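Skikimau Paddling Club – Minutes of the Trip Planning Meeting, 11 June 2025
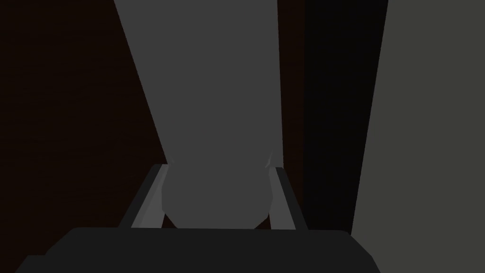
Clyde Van Dusen opened the meeting at the boathouse and went straight to the big item, the February kayak trip through the Clustura islands. The room was excited about this one! Six days of open-water crossings, beach camps and mangrove channels, with kayaks rented from Brisau Outfitters at the north landing. Brisa Hinojosa has paddled the outer loop before and talked us through the hatches on the rental boats, which are narrower than what most of us are used to. She wants every dry bag for the bow packed wide at one end and tapering to a rounded tip, much like the large grey shape at the top of these minutes, so it slides up into the nose of the boat and stays there. Square-bottomed bags go behind the seat. Anyone who needs a tapered bag should talk to Brisa before buying one, as she has two spares to lend.

Present: Clyde Van Dusen (chair), Iraís Ponce (minutes), Rutilio Serrano, Teodoro Esquivel, Brisa Hinojosa, and members as signed in the book.

Minutes of the last meeting: Approved with one fix. The launch site for the spring river day was the lower ramp, not the bridge.

1. February trip, route

Teodoro laid out the charts on the long table and showed both options. The inner loop is sheltered the whole way and has easy landings. The outer loop adds the crossing to Bisgaard Key and a night on the ocean side, where the beach faces east and the sunrise is supposed to be spectacular. There was a lot of love for the outer loop. Rutilio asked what happens if the wind gets up on crossing day. Teodoro said we would hold at the second camp and, if it blew for more than a day, drop Bisgaard Key and come back by the inner channels. He has worked out a turnaround time for each leg and will put these on a card for every boat.

Moved by Brisa, seconded by Rutilio: plan for the outer loop, with the inner loop as the bad-weather route. Carried, and there was cheering.

2. Numbers and boats

We have 21 people on the list. Brisau can supply doubles for anybody who would like to share, and Clyde encouraged newer paddlers to think about it – you go faster, you get to talk all day, and someone else can hold the map. People bringing their own boats need to tell Clyde the length so that he can plan the trailer. Two groups with separate leaders was agreed. Teodoro will lead one and Brisa the other, camping together every night except at the small beach on day three, where there isn't room.

3. Money

Rutilio reported $2,060 in the trip account. The full boat rental comes to $4,000, and Brisau would like half of it to hold the dates. Agreed to pay the deposit now from the account and collect the rest from members in the fall. Camping permits are separate and will be charged per person once the park posts its fees. Rutilio will send out the payment schedule.

Somebody asked if the club could pay for a satellite messenger. Teodoro already owns one and is happy to bring it. Brisa will look into renting another for her group.

4. Water and food

No fresh water anywhere on the outer loop, so everybody carries their own. Brisa recommends soft water bags over jugs, spread low along the boat. Cooking will be in small groups of your own choosing. Iraís made a pitch for one shared dinner on the last night and offered to do her black bean stew if people will help carry the ingredients. Plenty of hands went up for that. Trash all comes out with us, including fruit peels.

5. Practice days

Everyone going must do a wet exit and an assisted rescue with a loaded boat before the trip. Clyde will run sessions at the lake over the summer. Please come even if you have done it a hundred times – the newer folks learn so much from watching, and the swimming is great.

6. Other business

The boathouse door is sticking again. Rutilio will plane it.

Brisa has a box of photos from her last Clustura paddle and left it open for people to look through after the meeting. The turtles are wonderful.

Actions
Clyde: contact Brisau about doubles, set practice dates, trailer plan
Rutilio: pay deposit, payment schedule, door
Teodoro: turnaround cards, marked chart copies
Brisa: second messenger, spare bags
Iraís: stew ingredient list, circulate minutes

Next meeting at the boathouse, date to be sent around by email. Bring your dry bags and we will try packing one boat on the floor.

Minutes taken by Iraís Ponce.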